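Plellasel 隐藏式抽屉滑轨套件(全拉出、带阻尼)安装与使用评测

分类:五金 / 柜体

先交代版本。本文写的是 Plellasel 的底装隐藏式滑轨,500毫米规格,全拉出,带缓冲阻尼,套装内含左右滑轨一对、前端锁扣一对、自攻螺丝一包、折页说明书一张。购入价194元,从 Ceduncombe 的门店提的货。同系列另有按压反弹版,内部结构不同,下面的结论不适用于那一款。

旧柜原来用的是侧装三节钢珠轨,左侧保持架变形,拉到中段有明显的顿挫,推到底又会回弹一点。换轨的目的有两个:消除顿挫,以及让抽屉侧板恢复完整,不再露出钢条。底装轨对抽屉本身的要求比侧装轨高得多,这一点商品页写得很简略,所以下文花在尺寸上的篇幅较多。

外观与包装

滑轨本体为镀锌钢板冲压成型,表面均匀,未见漏镀。折弯处圆角一致,冲孔边缘有轻微毛刺,主要在中间构件的下沿,手指顺着摸能感觉到,逆着摸会挂手套。用细锉走一遍即可。外轨上用钢印打了左右标识,字很浅,光线差的时候要侧着看。锁扣为塑料件,橙色拨片,合模线没有修干净,不影响装配。

润滑脂涂布偏多。出厂状态下中间构件两端都有溢出,装柜之前应擦掉外侧的部分,滚道内的保留。我第一次没有擦,油脂蹭到了抽屉底板的背面,在未封闭的木料上留了印子,砂纸打不掉,最后补了一层漆才盖住。

说明书是一张折页,图示为主。螺丝孔位的标注用了两种箭头,实心箭头代表必打孔,空心箭头代表可选孔,图例印在背面。抽屉内宽的换算公式给的是柜体净宽减去一个定值,这个定值只对应图示的侧板厚度,侧板更厚或更薄都要自己重新推。同一张图里,抽屉底板的下沉量标了数值,公差没有标。

尺寸与开料

底装轨装在抽屉底板下方,抽屉侧板要比底板低出一截,把滑轨挡住。侧板低得太多会擦到滑轨外缘,低得太少则锁扣吃不到位。套件能容忍的余量很小。我的做法是先用边角料做一个短的假抽屉,只有前后板和两块侧板,没有底,放到已经装好的滑轨上试,确认锁扣能听到明确的咔声,再按这个尺寸开正式的料。多花一块料,省掉返工。

抽屉后板需要开两个缺口和两个定位孔,滑轨尾端的钩子插进定位孔,防止抽屉拉出时后端上翘。说明书给了孔的中心位置,没给孔深。钻透最省事,如果后板外观有要求,可以钻盲孔,但要比钩子略深,否则抽屉推到底时前面板会和柜体留缝,很容易误判成阻尼没有回到位。

柜体净深必须大于滑轨标称长度。标称500毫米的轨,尾端支架和后部螺丝都要占位置,柜背板如果是嵌槽安装的薄板,背板的鼓曲也要算进去。旧柜的背板中间向内鼓,抽屉推到底时尾钩碰到了背板。后来在背板外侧加了一根横撑,把它拉平了。

柜体两侧的平行度比宽度本身更关键。前口量一次,后端量一次,中间再量一次,三个数对不上就要垫。垫片用薄硬纸板或者塑料片都可以,不要用木皮,木皮受压以后会慢慢变薄。

安装

外轨前端与柜体前沿的距离取决于面板形式。外盖面板按说明书的退缩量走,内嵌面板还要再加上面板厚度。说明书只画了外盖的情况,内嵌的读者需要自己加。

螺丝包里的自攻螺丝头型是十字沉头,槽口偏浅,用电动工具要把扭矩调到低档,否则容易滑牙。装的时候有一颗在拧到底之前就断了头,断在侧板里,用尖嘴钳退出来的。剩下的全部换成了自备的螺丝。针叶材的柜体建议一律先打引孔,位置宜避开节疤。

先装必打孔,放上抽屉试推,再装可选孔。顺序反过来的话,后期微调会很麻烦,因为长圆孔被锁死之后只能把所有螺丝都松掉。

锁扣装在抽屉底板前端下方的两个角上,要紧贴侧板与前板的内角。这里如果有胶水溢出,哪怕很薄的一层,锁扣都会歪。清角之后再装。

调节

高度调节靠锁扣上的楔形拨轮,手拧,不用工具,行程够用,阻力均匀。左右调节靠另一枚小旋钮,行程很短,只能修正轻微的缝隙不均。前后调节没有。面板要靠面板自身的安装孔来找前后位置,这一点和价位更高的同类产品有差距。Vidstead 的对应型号有前后调节,代价是锁扣体积更大,抽屉底板下方要让出更多空间,浅抽屉用起来反而吃亏。

拨轮没有自锁结构。装好以后经过一段时间的使用,左侧的拨轮往回走了一点,抽屉左前角略微下沉,面板上沿的缝隙肉眼可见。重新拧回去,在齿面上点了一滴低强度螺纹胶,之后没有再走位。

运行手感

空载时启动阻力略大,主要来自阻尼拉簧的挂接动作,越过这一小段之后很顺,中途没有顿挫。全拉出状态下,抽屉后板越过柜体前沿,后部的物品可以直接从上方取,这是换轨后体验差别最大的地方。

加载测试用的是装了10公斤砂的布袋,平铺在抽屉底部。全拉出时前沿有下垂,幅度不大,推回过程中下垂消失,没有异响。把布袋集中放到前三分之一处,下垂增加,推回到阻尼挂接点时能听到一声轻响,锁扣仍然保持啮合。偏载(布袋全部靠右)时,抽屉有轻微的扭转,左侧阻尼比右侧先挂上,最后一段行程能感觉到左右不同步。宽抽屉会把这个现象放大,柜子净宽较大的应当加装同步杆,套件不含,需要另购。

阻尼的表现和速度有关。正常推力下,末段减速平顺,闭合基本无声。用力猛推,阻尼来不及完全吸收,会有一次短促的撞击。极慢地推,抽屉会在挂接点之前停住,需要再补一下。低温环境下阻尼变慢,清晨未开暖气的房间里,末段闭合时间明显拉长,室温回升后恢复。

使用75天之后的检查:滚道内油脂颜色变深,没有结块;镀层在滚轮接触处有一道亮痕,未见锈点;尾钩无变形;后板定位孔的孔口有轻微压溃,原因是后板用了较软的料,不应算在滑轨头上。

与其他产品的比较

手边能直接对比的有两种。一种是 Gezer 的侧装三节钢珠轨,价格低很多,对抽屉尺寸的宽容度大,侧板间隙略有偏差照样能走,承载也不差,缺点是钢条外露、没有缓冲、拉出时有金属声。工具柜、车间柜用它足够,换成底装轨没有实际收益。

另一种是前面提过的 Vidstead。整体刚性更好,偏载时左右同步性更好,锁扣可三向调节,说明书把公差写全了。如果抽屉面板是连续纹理、对缝要求很严,应当直接选它。普通卧室柜、书房柜,Plellasel 的精度可以接受。

Regula Eberhard 在厨房里装的是同一套 Plellasel,她的抽屉放铸铁锅,反馈是前沿下垂比我测到的明显,后来把锅移到了靠后的位置。重载厨房抽屉不建议用这个系列。Ottilie Kaufmann 装在床头柜上,抽屉很浅,问题出在侧板下沿高度不足,滑轨从侧面能看见一条边,她在侧板下面补贴了一根木条。

优点
全拉出,行程完整。
末段缓冲在常用推力下表现稳定。
高度调节不需要工具。
抽屉拆卸方便,按住两侧拨片即可提出。

缺点
说明书缺公差,缺内嵌面板的安装图。
螺丝质量差,建议整包替换。
拨轮无自锁。
无前后调节。
宽抽屉需另购同步杆。
出厂油脂过量。

适用范围:针叶材或板材柜体,中小宽度抽屉,中轻负载,外盖面板。旧柜改造之前务必先量净深,再看背板是否鼓曲。侧板已经开好槽的成品抽屉大多不能直接套用,改抽屉的工作量往往大于装滑轨本身。
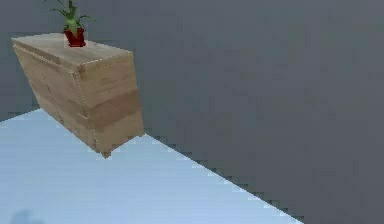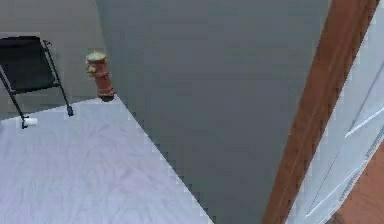

渲染图两幅。前一幅:浅色木柜,正面有横向色带;后一幅:浅色平面,后角立着一个小消防栓摆件。

补充一点关于备件。锁扣可以单独买,左右分开售卖,下单时注意方向,左右以面对柜体为准。阻尼单元不单卖,坏了只能换整根滑轨。五月改过一次包装,新包装里的螺丝换成了米字槽,断头的情况有没有改善,手上没有新批次,无法判断。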